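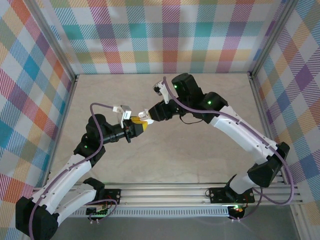

Support request: solar festoon lights, back string not coming on
Product: Hernel solar festoon set, warm white, two strings plus panel
Status: Resolved

Opened by Tiziana Negri, Sun 7 July

Hi team,

I bought two of your festoon sets in June for our back patio and I've got one working beautifully and one driving me up the wall. I'm going to put everything I've tried in here so we don't have to go back and forth on the basics (I read the help page, twice, and the little folded booklet, which is printed so small I had to photograph it and zoom in).

The good set is along the side fence. Comes on at dusk, stays on until we go to bed, lovely colour, no complaints at all.

The other set runs from the back door out over the pergola and has two strings off the one panel. String A lights up. String B does nothing, or else it comes on for a few seconds and then fades out like someone's turning down a dimmer. Both strings worked the first week.

What I've done so far:

Charged the panel for two full days with the switch off, as per the booklet. No change.

Wiped the panel down. It had a fair bit of pollen and gum leaf muck on it, but it was the same after.

Swapped A and B at the splitter. Now this was interesting – B still didn't work when it was plugged into A's side, and A worked fine in both. So I reckon the splitter's good and the trouble is in the string.

Went along the whole of B wiggling globes. Got a flicker near the fourth globe from the plug and got very excited, but I couldn't make it do it again.

Tried the panel from the good set. Same result, B dead.

I have the receipt. Order number ends in 384. I'd rather not send the entire thing back if it's only one string, as it took my husband most of a Saturday to get it up and he won't be keen to get the ladder out again!

Thanks,
Tiziana

Reply from Kendon Lighting Support

Hi Tiziana,

Thanks for such a thorough write-up, you've saved me about half my usual questions. Swapping the strings at the splitter was exactly the right test and I agree with you, the panel and splitter sound fine.

A couple of things before I send anything out. Can you have a look at the plug on string B, the end that screws into the splitter? Inside there should be a small clear rubber ring sitting flat in the groove. If it's pinched or missing, water can get into the plug and you'll see a greenish crust on the pins. The other one is the globe you mentioned. Unscrew it (switch off first please) and tell me what the inside of the socket looks like. There's a little brass tab at the bottom that ought to be standing up a bit.

Also, could you read me the batch number? It's on the white tag next to the plug.

Cheers,
Kendon Lighting Support

Update from Tiziana Negri

OK, ladder out after all.

Rubber ring is there and looks fine to me, nice and flat. Pins are shiny. So I don't think it's the plug.

The socket is another story. I took out the fourth globe and a bit of water ran down my sleeve, so that's a clue. The brass tab is brown and squashed right down. I checked the ones either side and they're dry and clean, tabs standing up like you said. The globe itself lights up if I put it in string A, so the globe's all right.

I had a closer look at how it's hanging and that socket is the lowest point on the run, just where it dips before the pergola beam. It's also leaning on its side there instead of pointing straight down. I'm wondering if rain's been running along the cable and sitting in it? We've had a very soggy couple of weeks.

Tag says batch 284 – the last digit is a bit rubbed but I'm fairly sure it's a 4.

I dried the socket with a cotton bud and left the globe out overnight. Next evening B came on for 11 minutes (yes, I timed it, I had a cuppa and a phone) and then faded out again. Better than nothing, I suppose.

Tiziana

Reply from Kendon Lighting Support

Hi Tiziana,

Sorry about the sleeve! You've found it. A corroded tab in a single socket can drag the whole string down, and the slow fade is what the controller does when it senses a fault. Please leave string B unplugged for now. String A is fine to keep using by itself, just put the cap on the spare side of the splitter.

Please don't bend the tab back up. People do, and it usually snaps.

I'm sending a replacement string B only, so your panel, splitter and string A can all stay put. It's covered under the warranty and there's nothing to pay. When you hang it, keep every socket pointing straight down, with the globe screwed in until you feel the seal squash a little. At that dip before the beam, a cable tie or a cup hook will lift it enough to stop water pooling.

No need to post the old one back. A photo of the tag and the bad socket will do.

Cheers,
Kendon Lighting Support

Update from Tiziana Negri

New string turned up this morning and it's on! I laid it out on the grass first and tested it before anybody went up anything, and every globe lit. Then we hung it with two cup hooks at the beam, so there's hardly any dip now and the sockets all hang straight.

It's been up three nights, one of them properly wet, and it stayed on until I switched it off at bedtime. I also went along the side fence and found two sockets leaning over on the good set, so I've straightened those as well while I had the ladder.

One suggestion for the booklet, if you pass these on: put the part about sockets pointing down on the first page, in bigger print. It's in there, but it's at the very back under storage.

Photos of the tag and socket are attached. Happy for you to close this one off, and thanks for not making me pull the lot down.

Tiziana

Reply from Kendon Lighting Support

Great news, Tiziana. Photos received, and the batch number is clear enough to read. I've passed your booklet note on to the product team. Closing the ticket now, but if string B plays up again just reply to this email and it will reopen.

Ticket closed. Resolution: replacement string supplied under warranty.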